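The **desk stapler** is a hand-operated device that joins sheets of paper by driving a thin metal staple through them and folding its legs flat on the far side. It is found in nearly every office in the world, usually on somebody else's desk. Its main rivals are the paper clip, which falls off, and the folded corner, which was never really on.

## Operation

Pressing the top arm pushes a blade down onto the first staple in the row, shearing it away from its neighbors. The legs pass through the paper and meet a small grooved plate called the anvil, which bends them inward. Many anvils can be turned to a second setting that bends the legs outward instead, for temporary fastening. Most owners discover this setting by accident and spend the afternoon trying to undo it.
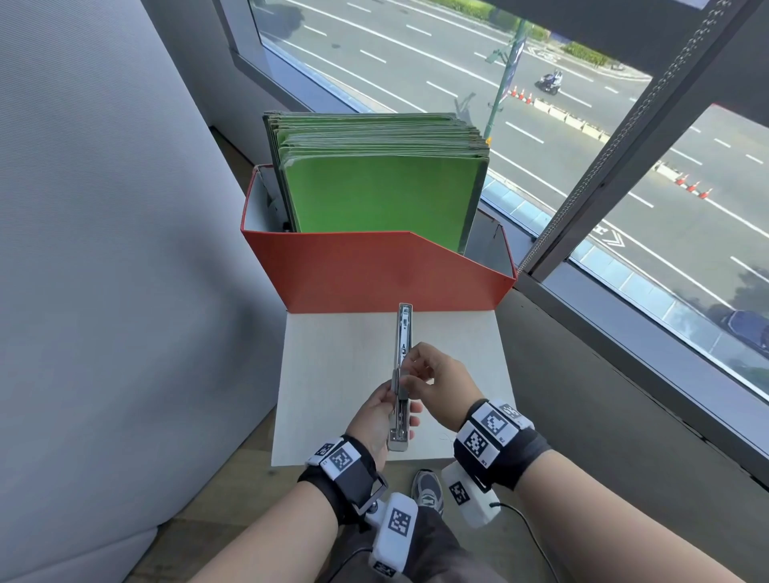

Loading varies by maker, and the instructions are generally printed on the box, which is generally gone. On top-loading models the arm swings back from a hinge and the strip is dropped into a channel. Long staplers with a narrow metal channel, like the silver one held upright over a pale board, give the hands plenty to hold while the user works out which way is forward. Front-loading models use a sliding tray and a spring of surprising ambition.

## Staples and sizes

Staples are sold in glued strips, with 200 or so to a full strip in the common office size. Sizes are described by two numbers that few buyers remember in the shop. The Lauritsen company complicated matters with its own narrow staple, which fit only Lauritsen staplers and, according to complaints, not all of those. Its Trukby model could fasten 60 sheets, provided the user stood up. 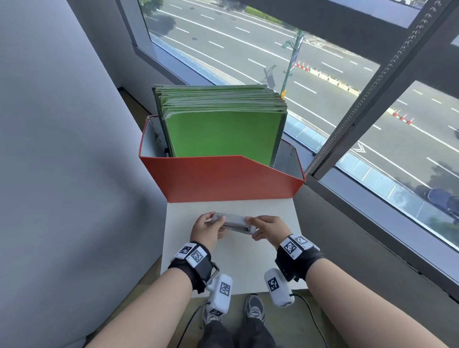 *A gray stapler with a lighter top arm.*

## Jams

A jam occurs when a bent staple lodges under the blade. The approved remedy is to open the arm and remove the staple with a thin tool. The usual remedy is to press harder. A Vustetti service booklet devoted 2 pages to the difference.

## Collecting

Older staplers have a modest following. The town museum in Cudach holds 644 of them, displayed by color, and opens in August. Visitors are asked not to test the exhibits, most of which are loaded.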